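Why do test tubes have a special stand?

Have you ever tried to stand a test tube on a table? I have, and it rolled straight under the fridge. The bottom is round, like the end of a jellybean, so it just won't balance!

A round bottom is pretty handy, though. There are no corners for gunk to hide in, so it's easy to rinse clean, and your mixture swirls around nicely. The trouble starts when you want to put it down. That's where the rack comes in. A rack is really just a bunch of holes held up off the table, and each hole gives one tube a little hug around the middle.

I've got a plastic one at home in Honwood that I use for my colour experiments (food colouring, water and a very old towel, in case you're wondering). I always leave a gap between tubes so my big clumsy fingers can get in. I pop the caps on too, because a capped tube that gets bumped is a wobble, and an uncapped one is a purple carpet. Ask my mum.

Racks are also brilliant for keeping things in order. You could line up your favourite colours from light to dark, or give every kind of mixture its own row. Caps come in different colours as well, and you can make up your own code for them, as long as you write it down somewhere!

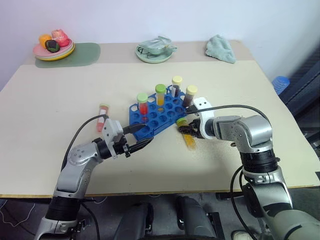
Danuta Zawadzka wrote in to ask whether you can make a rack without buying one. She tried an egg carton with holes poked in the lid, and her tubes stood up fine until the cardboard got soggy. Yes, you can, Danuta! Try an upside-down ice cream tub next, and get a grown-up to cut the holes.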